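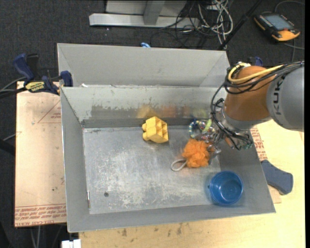

Jhair Ñahui told me to put the spreadsheet on this page before anything else, on the grounds that every lab tour he's ever been on ended with him asking what it all cost and getting a shrug.

Fair enough, Jhair! The spreadsheet has 41 lines. We'll get to it.

## Hi, we're Skillex

I'm Jaruwan Sukprasert, and I look after the teaching lab at Skillex, a small training school for people who have to plan, buy and pay for automation. Our students run packing rooms, school workshops, repair depots, that sort of place. Most of them will never write a line of robot code (some do catch the bug, and we're delighted when it happens), but sooner or later they'll be asked to sign for an arm, and I want them to know what they're signing for.

We teach on bin work. A KUKA arm, a couple of sheet-metal bins, bar clamps, and a pile of stuff with awkward shapes: a toy block, a mesh bath pouf, a see-through blue cup. I love the pouf. Put one on your test list and watch how fast a sales conversation gets interesting.

## How we teach budgeting

Everybody arrives with the price of the arm in their head, and that's about all they have. So on the first morning we hide the arm price completely and start from the other end of the sheet. Gripper and spare fingers. Cables, and then more cables, because you will buy them too short. The table. Floor space for the pendant and the stand. Training hours, which I'd put in bigger type if the page let me.

Our own first plan had 10 lines on it and I was very proud of it. By July we'd gone over by $2,300, nearly all of it in small fittings and one rushed delivery, and I had to go and explain that to Prasetti, who owns our building and had lent us the setup money. They were nice about it. They also asked for a proper plan the next time, and the course grew out of that one!

## What you'll do here

- Write down your objects before you look at any catalog. Weigh them, squash them, note which ones roll.
- Get two quotes for the same job and line them up item by item (they never match, and the gaps are where you learn the most).
- Price a year of running the thing, with someone's wages in it.
- Present your plan to the rest of the group, who are allowed to be rude about it.

If you're after a certificate in programming, try Llanos, just across town. We send people to them all the time and they send their buyers to us.

## The boring bits

The Netau room is the big one with the kitchen. Lunch is included, parking isn't. We don't sell equipment and we don't take a cut from anyone who does, so you can ask me what I'd skip and I'll tell you.

The planning sheet is free to take away. It's had 2,472 downloads as of 31/12/2021, and a few people have even sent it back with corrections, bless them. Line 17 was wrong for months.

Want a place, or just want to argue with my cable allowance? Write to the lab and it comes straight to me.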